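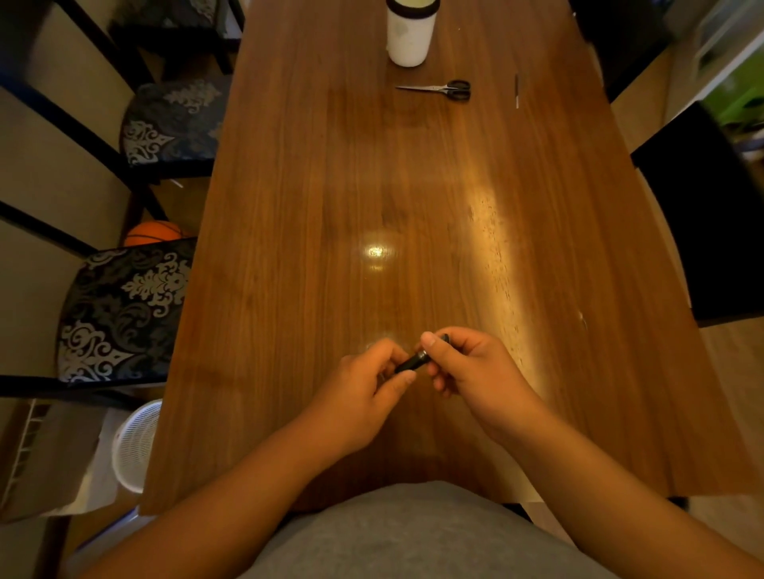

Subject: Re: [akix-practice] Draft 2, section 4 (two-handed small object tasks)
From: Ragnheiður Arnardóttir
To: akix-practice list

Lieven, all,

Thanks for the comments on section 4. I've put my answers under your points. Kenji wants wording he can paste into the draft before the September call, so I've tried to end each answer with some.

Lieven Van Loon wrote:

> 4.1 says the recording starts "when the task starts". Our people in
> Lurnau read that three different ways. Some start with hands in their
> lap, some with a hand already on the pen, and one person starts with
> the cap half off. Can we pick one?

Yes. For training a two-armed robot we need the reach as well as the grip, so hands should be out of contact with the object at the start. I'd suggest:

4.1 A recording begins with both hands in view, on or above the table, and not touching the object. It ends when the object has been put down and both hands have let go of it.

Ansel asked me separately what to do when someone drops the cap. Keep recording. If they pick it up and carry on, the recording is one attempt and is labelled "recovered". If they give up, it is labelled "abandoned". Neither should be deleted by the person doing the recording.

> 4.3, naming the hands. "Holding hand" and "working hand" do not work
> for caps. Both hands pull. I have labellers arguing about which is
> which on every clip.

I agree, and I wrote the original, so that one is my fault. With a marker it is often a grip at each end and some movement from both sides. Left and right are enough, plus which end each hand is on. Proposed:

4.3 Label each hand as left or right, and the part it is touching (body, cap, both, none). Do not label a hand as holding or working unless the task sheet says which is which.

"Both" is needed for people who have a finger across the join. If the labeller can't see which part a fingertip is on, they should use "unclear". We had no such label in draft 1, so people guessed. Vaughn went back through the Ridgeway set, which is 3,036 clips, and found 68 where the hand label could not be defended from the video. Most of those were small dark objects where the join between the two parts hardly shows.

> 4.4 asks for a clear table. Nobody at home has a clear table. If we
> insist on this we will get very tidy data and a robot that only works
> in very tidy houses.

I'd drop the clear table rule completely. What matters is that the person can do the job safely and the hands can be seen. Scissors at the far end of a long table are fine. Scissors where the person would put their wrist down are not, and the same goes for knives and hot drinks. Suggested text:

4.4 Leave everyday objects where they are. Before starting, move anything sharp, hot or easily spilled out of reach of the resting arms. Do not add objects to make the table look busy.

The last sentence is for Feralville, where somebody had been doing that.

> 4.6, reflections. Varnished tables under a window. The draft says to
> reject them.

"Reject" is too strong. I'd put it like this:

4.6 Glare on the table is acceptable as long as it does not cover the hands or the object during contact. If it does, move the chair or the object and start again. Do not cover the table with a cloth unless the cloth is normally there.

A robot working in a kitchen or dining room will meet shiny tables. It should see some in training. The limit I'd give reviewers is that if the fingertips can't be made out for 5 seconds or more in a row, the clip goes back.

> 4.7, who checks. At the moment the person who recorded it also signs
> it off.

That has to change. Kenji's version is that a second person checks every clip from a new home until 16 have passed, and after that a sample. I'm happy with it. I'd only add that the checker writes down the reason for each refusal in plain words, so the person recording can put it right. A bare code is no use to someone sitting at their own table with a box of pens.

Two things I have left alone. Consent and other people in the room are in section 2 and should stay there, though I think 4.4 ought to point back to it: post, screens and family photographs are all things that turn up on dining tables. And Vaughn's question about robot-side checks (force limits when pulling a tight cap) belongs in section 7. A person's clip tells us where the hands go. It doesn't tell us how hard they pull, and I don't want a reader of section 4 to set a limit from it.

If you object to any of the wording, please send replacement text to the list so we can compare the two. I'll merge whatever is there after lunch on the day before the call.

Ragnheiður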